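Open Day at the Follon Game Library, Vomutthorpe 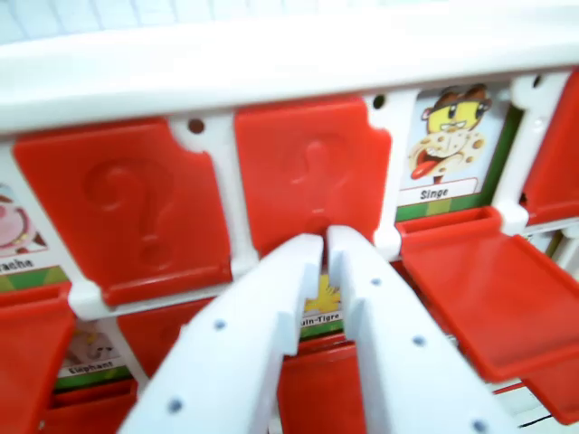

Red flip tiles in the white frame of a guessing game, several character cards showing.

The Follon Game Library holds an open day every September, and this year I took the early train to Vomutthorpe to see it. The library is on the second floor of an old shoe warehouse, up 29 steps. There is an elevator at the back, but you have to ask at the desk for the key.

Doors opened at 10 and there was a line by then. Entry is free. Hazel Esposito, who runs the place, gave a short welcome and explained how lending works. Members pay a yearly fee of $40 and can take home two games at a time for up to three weeks. Late games cost a dollar a day.

The front room has the family games, shelved by playing time. I liked that system. You can walk in knowing you have half an hour and go straight to the right shelf. The long strategy games are in the next room, along with a few tables you can book for an evening. War games are kept in a locked cabinet by the window.

At 11 I joined the repair workshop, which was the main reason I went. Prasetyo Menon showed us how to reglue a split box corner with bookbinding paste and a strip of thin cotton tape. He clamps the corner between two blocks and leaves it overnight. He also talked about missing pieces. The library keeps drawers of spare pawns, dice and card stands, sorted by color, and will mail small parts to other libraries for the cost of postage.

Lunch was noodle soup from the Tjoa stall in the yard, $8 a bowl. The yard has little shade, so bring a hat.

In the afternoon Aisyah Ginting gave a talk on rule sheets. She collects them in different printings and has found 32 changes in the rules of one racing game over its life. Most were small fixes to wording. One moved the finish line. The talk ran long and I missed the tour of the storeroom, but there was a second one at 3:30 with 24 places, and I got on that.

The storeroom is kept cool and is fuller than I expected. Donations wait there until they have been checked for missing parts, and the backlog goes back to spring.

Trains home leave at 20 past the hour. The station café closes at 5.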